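How to Sit In on a Court Hearing and Write It Up

I've been going to our local courthouse for years now, first out of plain curiosity and later to write short reports for the neighborhood newsletter, and I still get a little thrill every time I pull that heavy door open. Most criminal hearings are open to anybody who walks in! You don't need a press card or a law degree. You need a notebook, decent shoes, and a morning.

Before you go

Look up the docket. Most courts post it online the evening before, and if yours doesn't, there's usually a printed copy on the wall near the clerk's window. Write down the case number, the courtroom, and the exact spelling of every name. If you only do one thing on this page, do that one.

For a first visit, pick arraignments or sentencings over a trial. Arraignments move fast, so you'll see a lot of different cases in one sitting, and you can slip out between them without bothering anyone. My favorite is the Friday morning list at Golisby, where 17 cases might go through before lunch.

Call the clerk if you aren't sure about the rules on phones. Some courts let you keep one switched off in your bag, some make you leave it in a locker, and recording is very often banned. Bring a paper notebook and two pens either way. I like the Zollemance reporter pads (they flip at the top and don't rustle), but any pad will do.

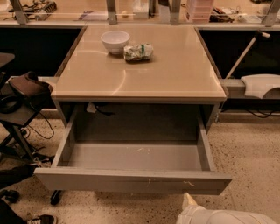 Get there early enough to clear security. The line at the metal detector can eat up your whole cushion, especially when a jury pool is coming in. I aim to be in my seat ten minutes before the judge comes out, toward the front and on the side nearest the witness stand, where you can hear.

What to write down

Start a new page for each case. At the top put the time, the judge, the prosecutor, and the defense attorney. Then listen for these:

The charge, in the words used in court.
The plea, or a note that no plea was entered.
Anything the judge orders: bail, conditions, a fine, a sentence.
The next date.

Quotes are the fun part and also where people slip up. If you caught every word, put quotation marks around it in your notes right then. If you didn't, write the sense of it with no marks, and leave it that way in your report. Idris Voyle, who covered courts for a daily paper back when I was starting, taught me to draw a little box around anything I meant to check. My pages are still full of boxes, and I love ticking them off at the clerk's window afterward.

Listen hard for who is speaking. "He lost his temper" means one thing from a witness under oath and another from a defense attorney asking for a lower bail, and your readers need to know which it was.

Checking at the clerk's window

Ask to see the charging document. It's usually a public record, and copies at our courthouse cost 95 cents a page. You'll find the full legal name, the age if it's listed, and the exact statute. Be friendly, have your case number ready, and don't go at noon.

Also ask whether there's any order limiting what can be published. Cases with children in them often have one, and you have to be careful even with details that seem harmless. Naming an uncle can name the child.

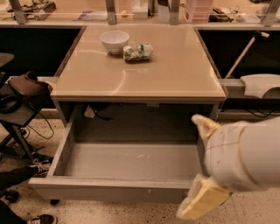 A desk with its drawer open, and a bowl and a package on top.

Writing it up

Do it the same day, while you can still read your own handwriting. Lead with what happened in court: the plea, the verdict, the sentence. The background comes second. Keep it short. Our newsletter caps court pieces at 1440 characters, and I've hardly ever needed more.

Say "accused of" or "charged with" until there's a guilty plea or a conviction. Say "the court heard" or "the prosecutor said" for each claim, even when it feels repetitive. Give the defense side a line, too. If the attorney said the client denies everything, that goes in!

Then follow the case. A report that a man was charged stays online for years, so if the charge gets dropped in January, his neighbors ought to be able to read that as well. I keep a plain list of next dates inside the back cover of my pad and cross them off as they come up.

Orvokki Harju, who edits our pages, reads everything twice against my notes before it runs. Find someone who'll do the same for you, and hang on to the notebooks.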